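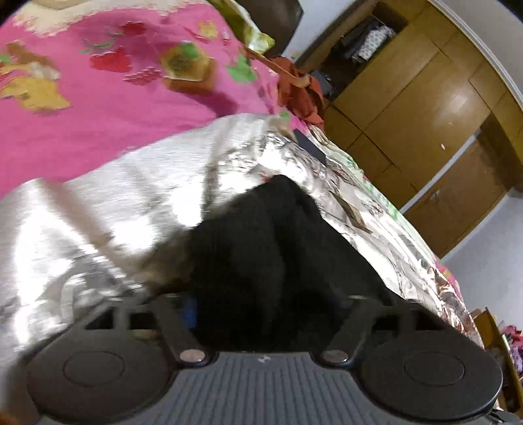
Should the order of scenes be fixed before drafting begins?

The order of events should be fixed. The order of telling can stay open until a full draft exists, provided the two are stored separately.

Speaker notes, Roltcombe writers' day, Friday afternoon session
Chronology and sequence in outlining software

17 shares · 3 comments

Opening. Assume the room has used an outliner of some sort. Skip the tour of the interface. State the scope: novels and feature scripts with at least one scene told out of chronological order. Anything told straight through can be managed in a plain list and doesn't need what follows.

Define terms and leave them on screen. Chronology is when an event happens in the world of the story. Sequence is where the reader meets it. Most outlining programs keep a single order, set by dragging cards up and down, and that order is sequence. Chronology then lives in the writer's head, or in a date typed into the card title, where the software can't sort it.

Consequence: drag a flashback forward and nothing in the program registers that a character now refers to a funeral the reader hasn't been told about. The file is valid. The story has an error in it.

Working example. The manuscript is Sin, my own, a family novel set on a dairy property. It had over 200 cards at its largest. I use it because I know where the faults are. Mention that the early outline was kept in one order only and that the faults came to light in the second draft, at the revision stage, when they cost the most to fix.

The fault to show: a daughter signs away a water licence. The reader sees the signing early and the argument that caused it late. In the first outline the argument card was moved four chapters closer to the end to improve pacing. A scene between the two still had her brother quoting from the argument. He was present for it, so chronologically he could. The reader had not been, so the line read as a mistake.

Pause here. Let people find their own version of it.

Kileo setup. Explain that Kileo gives each card a story date as a field separate from its position. The field takes a real date, a relative date ("nine days after the auction") or a bare rank. Recommend rank for most projects. Real dates invite the writer to calculate weekdays and moon phases before there is any prose to attach them to. Relative dates are useful but break if the anchor card is deleted, and the program doesn't warn of it in the version I use.

Rank means the card has a whole number and nothing else. Leave gaps between ranks. If the auction is 90 and the argument comes earlier, the argument gets any lower number that leaves space on both sides. Renumbering is permitted but tedious, and every renumbering is a chance to put something in the wrong place.

Demonstrate the two views. Sequence view first, then chronology view on the same cards. Switch slowly. The point is for people to see cards change neighbours while their text stays the same. Do not edit anything during the switch.
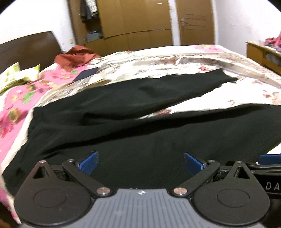 One attendee at the morning run of this session objected that separate orders double the bookkeeping, and that a writer who has to maintain two lists will stop maintaining both by the middle of the book.

Response, if it comes up again: the objection is correct for any system in which both lists are updated by hand. In Kileo the sequence is whatever the cards are currently in, so there is no work in it. The rank is entered once per card and changes only when the event itself moves in time. In Sin that happened to 17 cards across the whole project. Position changed constantly. Concede that a writer who invents by shuffling chronology, for instance in a time travel plot, will not get the same saving.

Next section: knowledge tracking.

This is the part most people have not tried. Add a field for each viewpoint character that holds what they learn in the scene, and one field for what the reader learns. Keep entries short, a noun phrase if possible. "Licence is in her name." "Brother heard the row." Full sentences turn the field into a second synopsis and it stops being searchable.

Sort by chronology and read down a character's field. That is the character's history of knowing. Sort by sequence and read down the reader's field. That is the reader's. Every line of dialogue that mentions a fact can be checked against the first. Every line that relies on the audience catching a reference can be checked against the second. These are separate checks and should be done on separate passes.

Do not read the character field in sequence order. It produces a list that looks like continuity errors and isn't. I lost most of April to this.

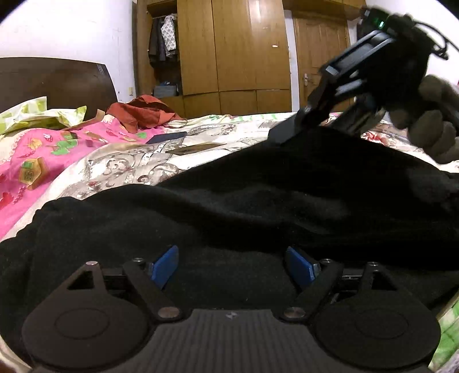
The reader field also shows where information is repeated. A fact entered against the reader more than once is either a deliberate reminder or a leftover from an earlier version of the outline. Mark the deliberate ones. In practice the unmarked ones can usually be cut from the later scene, although in a long book a reminder is sometimes needed and the writer has simply not admitted it yet.

Transitional note: some of the room will use Kumotden for drafting. Cover the export, briefly.

Kumotden reads the outline as nested headings with a notes block under each. It has no concept of story date. If the cards are exported without preparation, the rank and knowledge fields are dropped silently and will not come back on re-import. Work around it as follows. Before export, merge the custom fields into the notes block, with a fixed label in front of each. Use a label that would not occur in prose. I use the field name in capitals followed by a double colon. On the way back, Kileo can split on the label and refill the fields.

Test it on a copy of three cards before exporting the full outline. Check the accents and the dashes. Check that an empty field comes back empty and has not been filled with the contents of the next one. That last fault is the difficult one to spot, as each card looks plausible when read alone.

Keep the outline as the master for structure and the draft as the master for text. If a scene is split during drafting, return to the outline and split the card there as well. If this isn't done the same day it tends not to be done.

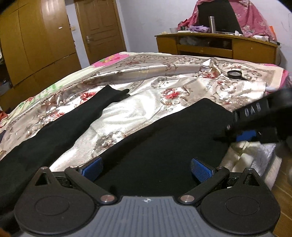 Splitting a card raises the question of which half keeps the knowledge entries. My rule is that the entries go to the half containing the line of dialogue or action that delivers the fact, even if the other half is longer. Both halves keep the rank unless time passes between them.

Scenes recalled in conversation. Expect a question. A recalled event that has no scene of its own should still get a card, flagged as off-page, with a rank and no position. It will appear in chronology view and be absent from sequence view, as it should be. The conversation in which it is recalled is a normal card, and its reader field carries the fact. Writers often skip the off-page card and then contradict the event later in the book.

Unreliable narrators. Add a prefix to the reader entry to mark it as false. The correction, when it arrives, is entered as a new fact and the false one is left in place. Deleting it removes the record of what the reader believed in between, and that belief is what the scenes in between depend on.

Closing material if there's time: colour labels. Use them for one property only. Colour by viewpoint or colour by timeline, and choose before tagging starts. If time is short, drop this and take questions.

Handout is the blank field template. Spare copies at the side table. Remind people that the relative date problem described earlier applies to the template too if they change the field type.

Comments (3)

Guest
Does the rank field accept decimals? I have a project where I left no gaps and would prefer not to renumber it.

Reader in Roltcombe
I tried the label method with Kumotden after the session. It works, but trailing spaces after the double colon stayed in the field and threw off my sorting. Trimming them before the export fixed it.

Guest
I'd query the advice on splitting. If a character begins to suspect something in the first half and has it confirmed in the second, I want an entry in each. Otherwise a useful set of notes. The off-page card has already caught an aunt attending a wedding after her own death.

Related
Merging two outlines without losing card notes
When a subplot needs its own file
Kileo filters for viewpoint and location
Preparing a Kumotden draft for a copy editor
Notes on revising from a printed scene list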